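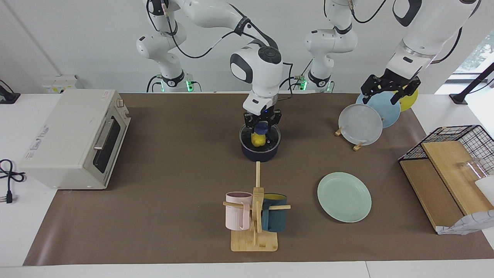 Should gluten be eaten before a blood test for coeliac disease?

Harton Community Health Forum
Digestion and Diet
Posted Sat 2 March
Viewed 1,934 times

Posted by Nerdale_Reader

I would be grateful for guidance on the following matter. For several months I have experienced bloating, loose stools and a general tiredness which sleep does not improve. At the start of the year I stopped eating bread, pasta and breakfast cereals. The bloating eased within a fortnight, although the tiredness has remained.

My surgery has now arranged a blood test for coeliac disease. The letter states the time and place of the appointment and says nothing about food. A relative informs me that I must return to eating bread beforehand or the test will be of no use. I am reluctant to do so, as I feel better without it. My questions are whether this advice is correct, how much must be eaten and for how long, and whether the test may be done while I remain on my present diet.

I should add that I still have soy sauce and the occasional biscuit, so my diet is not entirely free of gluten.

3 replies

Posted by Lunholm Diet Support
Marked as helpful by 198 readers

Your relative is correct. The usual blood test looks for antibodies which the body of a person with coeliac disease produces in response to gluten. When gluten is removed from the diet, the level of these antibodies falls, in some people quite quickly. A test taken at that stage may come back negative although the disease is present.

The usual advice is to eat some gluten in more than one meal every day for at least six weeks before the test. Two slices of ordinary wheat bread at breakfast and a portion of pasta in the evening would be suitable. Wheat-based cereals, crackers and plain flour in cooking also count. Soy sauce and an occasional biscuit would not normally be enough.

Please telephone your surgery before you change anything. State clearly the date on which you stopped eating bread and ask whether the appointment should be moved. Surgeries receive this request often and it should not cause difficulty. You may also wish to ask whether total IgA will be measured on the same sample. A small number of people make very little of this type of antibody, and in their case the standard result can be misleading and a different test is used.

If the blood test is positive, you may be referred to a specialist, who will decide whether a biopsy of the small bowel is needed. Gluten should be continued until the specialist says otherwise. Many people stop on the day the blood result arrives and then have to begin again.

Should your symptoms become severe when you return to eating gluten, do not simply persevere. Contact the surgery and explain what has occurred. Persons who are losing weight without trying, who have blood in the stools, or who cannot keep food down should seek medical advice promptly and should not wait for a routine appointment.

Posted by Zulu_Kitchen
Marked as helpful by 5 readers

I was in the same position and did not go back to bread. My test was negative and I have stayed off gluten regardless. In my view, if a food disagrees with a person, that person may leave it out, and a certificate is not required. Oats also disagree with me, and so do onions.

Posted by Harton Digestive Health Group

We would add a note to the reply above. Adults are of course free to choose their own diet, but a negative test taken while avoiding gluten does not rule out coeliac disease. A firm diagnosis has practical value. It leads to regular checks for low iron and other shortages, to attention to bone health, and to advice for close relatives, who have a higher chance of the condition and may be offered testing themselves.

It should also be noted that bloating which eases without bread may have other causes. Wheat contains certain carbohydrates that trouble some people with irritable bowel syndrome — a different condition, and one managed differently. Tiredness that continues, as in the present case, deserves to be mentioned to the doctor separately.

Our printed leaflet on preparing for the test is under review and the new edition will be available in June. Until then, members may request the current edition through the contact page.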